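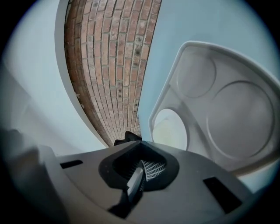 Chapter 2
Walls, Surfaces and Small Things

Solange Sutherland and Noémie Robichaud
7th February

Before we learn to arrange a work table, we must learn to look at the place where it stands. Many students begin with the objects. They buy trays and boxes, and only later they discover that the table is too low or that the wall behind it makes dust. In this chapter we go in the other direction, from the wall to the table and from the table to the tray.

Exposed brick is common in older buildings. It is strong and pleasant to the eye, but it is not a smooth material. The mortar between the bricks can become sandy with age, and old holes collect dirt. When a table is placed against such a wall, the back part of the table needs more cleaning than the front. In the Tawfik workshop, where we both taught, the students wiped this back part every morning and were surprised by the color of the cloth.

A painted border beside the brick helps the eye to find where the rough part ends. It also shows marks quickly, so it should be painted with a paint that can be washed.
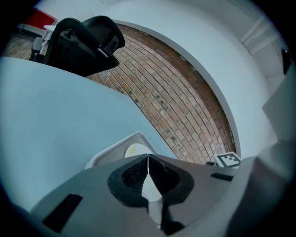
Figure 2.1. A pale tabletop and a white tray by a brick wall.

The tray is the smallest "room" on the table. Its raised rim keeps round objects from rolling away – a simple thing, but very useful when the parts are small. Some trays are flat inside, and others have shallow round places molded into the plastic, where a cup or a disc can rest. We will call these places seats. A seat should be a little wider than the object, so that the fingers can lift it without turning the tray.

In Section 2.2 we compare three ways of placing a tray: in the center of the table, at the front edge, and near the wall. Please read the section with your own table in front of you, and keep a pencil and a ruler near your hand.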